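Home | Issues | Methods | About us | Search

We use cookies to keep this site running. Accept | Settings

3.2 Laundry and water in shared houses

I went to Plirnau to ask people how they share water, and ended up talking about washing nearly all the time (which I should have seen coming!). We had 15 households in the study, and 13 kept a water diary for me.

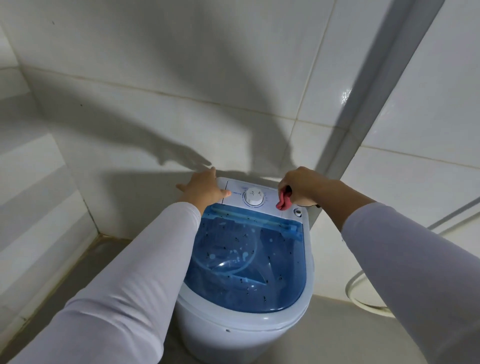
Figure 2. Washing at home in one corner of a tiled room.

Sharing rules were hardly ever written down. People just knew who washed in the morning and who waited, and they got quite cross when a newcomer didn't. The size of the machine mattered as well: with a compact top-loader like the one in Figure 2, a household does lots of little washes, so turns come round faster and the rows are smaller. I'd expected the opposite.

Small things caused the most bother. Masks, socks and dusters never seemed worth a whole turn, so they got slipped in between other people's loads. 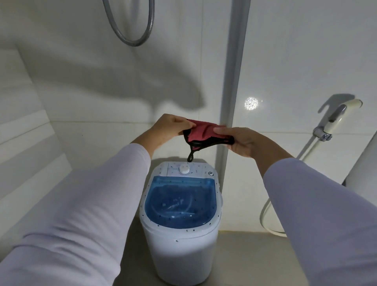 Siyabonga Msimang told me I was making too much of turns, and that the real quarrel in Fustitz was over who paid when the tank ran low. I've gone back through my notes with that in mind, and 3 of the diaries do back it up.

Drying was a different story. Space was tight and people guarded it, far more than the water itself.

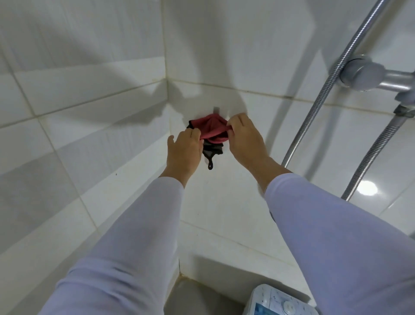
I had 2 households where a hook or a bit of rail was treated as private, and moving someone's things off it was thought very rude. I come back to this in section 4.

Comments

Molefe: Same rules in our house, never spoken.

Derkell: Will the diaries be shared?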